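Sorting the utensil drawer, a thread
Florencia Aravena

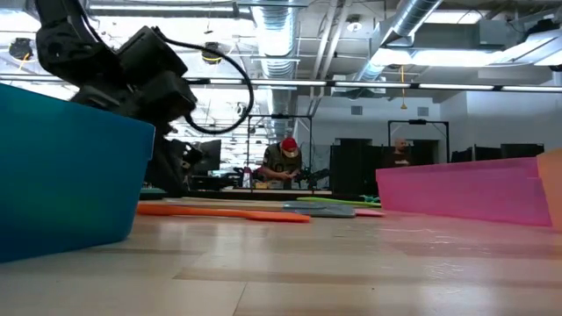 Hamilton, Ontario - August

1/ So I finally decided to do the utensils. I have been saying it since we moved to this apartment. My English teacher would tell me "a drawer is not an emergency", but she never tried to close mine.

2/ My rule for the first step is very simple: everything goes flat on the table before anything goes in a bin. If I sort directly from the drawer to the bin, I only move the mess to a different colour of plastic.

3/ The bins are translucent, one teal-blue and one pink, and there is an orange one at the side of the pink. I like that with the translucent kind I can guess what is inside without lifting everything out.

4/ Teal is for what I use every day. Pink is for what I use on the weekend or when people come. Orange is for giving away. I wrote this on a paper and put it on the fridge, otherwise by lunch I forget my own system.

5/ First discovery: I am a person who owns many spatulas. There is a bright orange one, and a gray one with a wide flat head, and I was sure that I had only the orange. The gray was living at the back of the drawer under the cheesecloth.

6/ The orange spatula stays, no discussion. It was with me in my first rented room in Canada, where I had this, one pot and a bowl. I made so many eggs with it. It goes in the teal bin and it will be there until one of us is finished.

7/ The gray one I thought to give away, but then I remembered pancakes. For pancakes you want wide. So, pink bin.

8/ My cousin Rocío Cáceres is following this by phone from Valparaíso and she has an opinion for each item. She says that a kitchen needs one spatula, one big spoon, one ladle, and the rest is vanity. Rocío has a bread machine, a waffle machine and a machine for making yogourt.

9/ Lime green one: I do not remember buying it. I think it came in a set from Zakwood, when I needed only the peeler. The peeler broke the same winter and the lime green is still perfect. I keep it, with some resentment.

10/ The long beige one is good for the tall pot, the one for soup. With a short utensil I burn my fingers in the steam every time. Teal bin.

11/ Somebody asked me why not the drawer dividers. I tried them! I bought the ones from Clumance, the ones that open with a spring. In my drawer they jump. You open a little bit strong and all the ladles go to one side - and then the drawer doesn't open any more and you are there with a ruler, pushing things through the gap.

12/ So my new plan is bins on the low shelf, standing, and the drawer only for cutlery and tea towels. The shelf is 70 cm wide. I measured it twice, because the last time I measured once and we don't speak about that cabinet.

13/ A small thing I learned about these shiny wood tables: wipe the utensils before you put them down, especially the silicone ones. They keep a film of oil even after washing, and on the glossy surface it leaves marks that you see only at night with the lamp.

14/ For the oil film, I use hot water, dish soap and a spoon of baking soda, and leave them 2 hours. After that a rinse and a tea towel. Don't put the ones with wooden handles in this bath, they become gray and rough.

15/ Rocío asks what happens with the things that don't have a pair, a lid, a purpose. I told her they have 3 months in the pink bin. If I don't reach for them in this time, they go to the orange. She says that in my house three months is nine.

16/ She has a point. I still have a garlic press from Paredes that I never used one time, because I cut garlic with the knife like my mother.

17/ Garlic press goes to the orange bin. I am writing it here so there are witnesses.

18/ It is 4 in the afternoon and I did not start with the baking tools. Those are in the other cupboard and I know there are cookie cutters, a lot of them. I will make coffee first.

19/ If someone near Hamilton wants a garlic press in very good condition, write me. I can bring it to the library, I go there anyway to return the books.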